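# The Feature at Kamel's

The machine was called Zuranus, and it stood between the toilets and the door to the beer garden, where the pool table used to be. It had a purple planet on the top screen and a ring around the planet that was meant to spin when you were close to the feature. The ring was always spinning. I noticed that in the first week.

"It's due," the woman on the next stool told me. She said this every Monday. She had a theory about machines near doors, something about the management wanting winners to be seen by people walking in. I asked her how many winners she'd seen walking in. She said that wasn't the point.

I only went for the schnitzel. I'd like that noted. The dining room at Kamel's didn't open until six and I finished work at five, and there's a limit to how long a grown adult can read the specials board. So I put in a twenty. Then I started keeping a notebook, to prove to myself that I wasn't the sort of person who believed in anything.

The notebook said 653 spins without the feature. The help screen, which I suspect I was the first customer to open, said the feature "may be awarded at any time." So may a knighthood.

Then on spin 1243 the planet cracked open and played a trumpet.

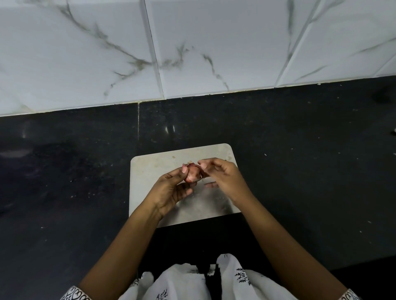
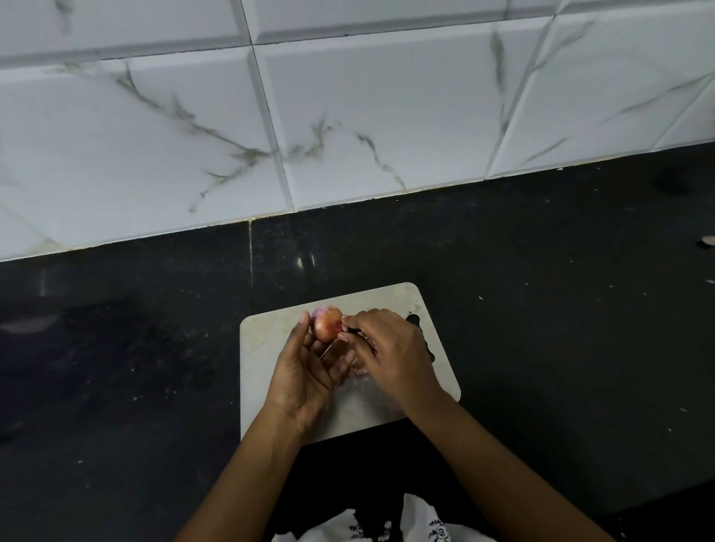
I won seventy dollars. The woman on the next stool clapped, and two blokes came in from the beer garden to look at the screen, and for a minute I was the proof of her theory. I stood there doing the sums while the trumpet went on. I thought of the kitchen bench at home, the little cutting board out in front of the marble-look tiles and an onion the size of a golf ball in somebody's left hand, and how that was a perfectly good way to fill the time before dinner and cost next to nothing. Then a young fellow in a Kamel's polo shirt asked if I'd like my winnings loaded onto a Clelness card, which earned points.

"Points towards what?" I said.

"More play," he said.

"And if I want the money?"

He had to go and get someone.

They paid me in tens. I wrote the figure down in the notebook and underneath it the other figure, the one I'd been adding to since autumn, and I turned the page so the woman couldn't read it. She wasn't looking. She had slid over onto my stool before it was cold and was feeding in a fifty.

"It's just paid," I said. "By your own reckoning it's finished for the night."

"They run hot," she said. "After the trumpet, they run hot."

The ring was spinning. It was 58 minutes past five by the clock over the bar, and I could smell the fryers starting up. I went and stood by the dining room door with my notebook under my arm.

Across the room they'd put in a new one, Elora, with a green lady and a waterfall. I had a look at the help screen, just to see how it was worded.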